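Home | Reviews | Furniture | Care & Cleaning | About

The Skosero square table, reviewed after a long winter of use

Last updated 20th April

14 comments | 101 shares

I put off writing this one because I don't trust first impressions of a table. Anything looks good the week you unwrap it, when you're still wiping up crumbs before they land and scolding people about their glasses. So I waited, and the Skosero has now been with us since last June, through soup and taxes and a great many jigsaw puzzles, and I feel I can talk about it like an old friend (one who has a couple of faults, but we'll get there).

A bit of background first. We had a round table before this, a hand-me-down with a center leg that everybody kicked. It leaned. You'd set down a bowl of cereal and watch the milk find its own level. When it finally went out to the curb I had two on my short list, the Fomell extending table and this one. The Fomell is a nice piece of furniture and I went back to the store to sit at it more than once, but the leaf lives in its own slot under the top and takes a good bit of knee room with it. I'm tall and so is everyone I'm related to. The Skosero doesn't extend, doesn't fold, doesn't do anything really, and the longer I thought about that the better I liked it.

It came in one very long flat box and a small one for the legs. I put it together by myself on the living room rug, which took an evening, though a good part of that was me looking for the other slipper. The legs go on with big bolts and the wrench is in the packet, and I'll say this for the instructions, they are drawn by somebody who has put a table together. My only grumble is that the bolt covers are a slightly different tan from the legs. You'd have to be lying on the floor to notice, but I was lying on the floor, so I noticed!

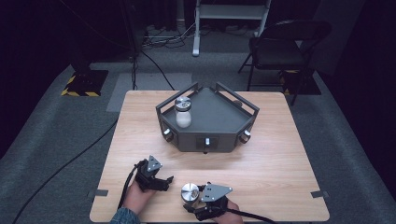
Once it was up on its feet I did what I do with every table, which is lean on one corner with my whole forearm and see what the opposite corner thinks about it. Nothing. No creak, no lift. Our floor dips toward the window, and the little screw-in feet took care of that with a couple of turns each. I had to tighten the leg bolts again after the first month, when the heat came on and the house dried out, and then once more in January, and they haven't moved since. If you buy one, keep the wrench in a kitchen drawer where you'll find it.

Now, size. Square tables are odd creatures and I think people should know what they're signing up for. With four people it's lovely, everybody gets a side and nobody is stuck out at the end shouting for the potatoes. With six it's a negotiation. We've done six, twice, with two people sharing on opposite sides, and everyone was good-humored about it, but the serving dishes had to go on the counter. If you host big dinners all the time, get the Fomell and put up with the leaf. For an ordinary household that eats, works, wraps presents and argues over board games in the same spot, the square is so much more useful than I expected. You can reach the middle from any side, for one thing. I've cut out curtains on it. I've had a 1,000-piece puzzle laid out on it for the better part of two weeks with enough room left over at the edge for a cup of coffee and a plate of toast, and then when that one was done I got ambitious and bought a 3,000-piece one, and I'm sorry to report that the Skosero is not big enough for that. Neither is my patience.

The finish is where I had the most doubts going in. It comes with a light oil on it and the leaflet says to add another coat yourself before regular use. I used Olik, the clear one, mostly since the hardware store had it by the register, and I put on 2 thin coats with an old T-shirt, a day apart. It smelled like a nut shop for a weekend and then it didn't smell like anything. I've re-oiled once, in the new year, and it took me less time than washing the dinner dishes. Spills sit up on the surface for a good while before they think about soaking in. Coffee has been no trouble at all. Red wine left a faint ring the one time we left it overnight, and a little rubbing with the Olik took most of that out - I can find it, but I have to get the light just right and go looking.

Scratches are another matter. It does scratch. Not badly, and not deep, but there's a scuff at my end from a laptop with a missing rubber foot, and a few fine lines where somebody slid a casserole dish when they should have lifted it. I've made my peace with this. A table you have to protect from your own family is a table in a museum.

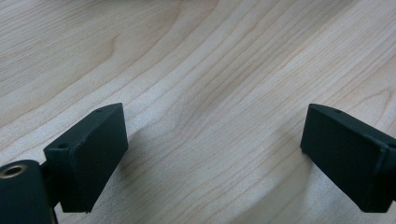 Do I need to keep a tablecloth on it?

I wouldn't, at least for everyday meals. A placemat under anything straight from the oven is plenty, and a cloth left on for weeks can trap damp against the oil and leave it looking patchy. We bring one out for holidays and take it off the same night.

A few odds and ends that didn't fit anywhere else. The corners are eased a little but they're still corners, and my hip has met every one of them, so think about how much walking space you have on all four sides before you order. The top is heavier than it looks. I moved it by myself once to paint the wall behind it and I won't be doing that again. And the chairs sold to go with it, the Oh chairs, are comfortable enough but the seat is a touch low for this table, so my elbows end up higher than I'd like when I'm typing. We kept our old chairs with the cushions tied on and they suit it fine.

Would I buy it again? I would, and I'd buy it sooner. I'd like matching bolt covers and I'd like the leaflet to mention retightening the legs in the first winter. Past that I don't have much to hold against it. We sit there longer after dinner than we used to - part of that is surely the lack of a center leg to kick, but I'm giving the table credit anyway.

Filed under: Furniture, Dining

14 comments | Share | Save for later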